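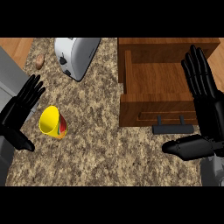
Revisión de cocina entre estancias, Casa Rodia
Fecha: jueves 23 de julio
Revisa: Bianca Sârbu

Encimera y juntas: correcto. La he repasado entera con un paño apenas húmedo, que es como mejor se notan los desconchones, y no he encontrado ninguno. Por favor, seguid sin usar lejía en el granito, que luego el brillo no vuelve por mucho que lo mimemos.

Tostadora: correcto. Bandeja de migas vaciada y la palanca sube sola. El cable estaba un poco enredado; lo he dejado estirado y lejos del fregadero.

Detector de humo: correcto, pita con ganas. Pila nueva puesta hoy, así que en noviembre la volvemos a probar y nos quedamos tranquilos.

Extintor: correcto. Aguja en verde y precinto intacto. Le he quitado de delante la escoba, que siempre acaba ahí (ya sé que no hay otro rincón, pero busquémosle uno, anda).

Goma del gas: pendiente. Caduca en 6 meses y prefiero pedir la nueva a Zeltia con tiempo, que la última vez tardaron 30 días en traerla.

Frigorífico: correcto, a 3 grados. He tirado un bote de mostaza abierto que daba pena verlo.

Enchufes: con observaciones. El que está junto a la puerta baila un poquito en la pared. Lo he tapado con cinta y he avisado a Flaneo; mientras no vengan, no conectéis nada, ni siquiera el móvil un ratito.

Suelo: correcto, sin tablas levantadas.

Contador del agua: 1.106. Anotado también en el cuaderno azul del recibidor.

Próxima visita: cuando Flaneo confirme lo del enchufe. Las llaves están en el cajón de siempre.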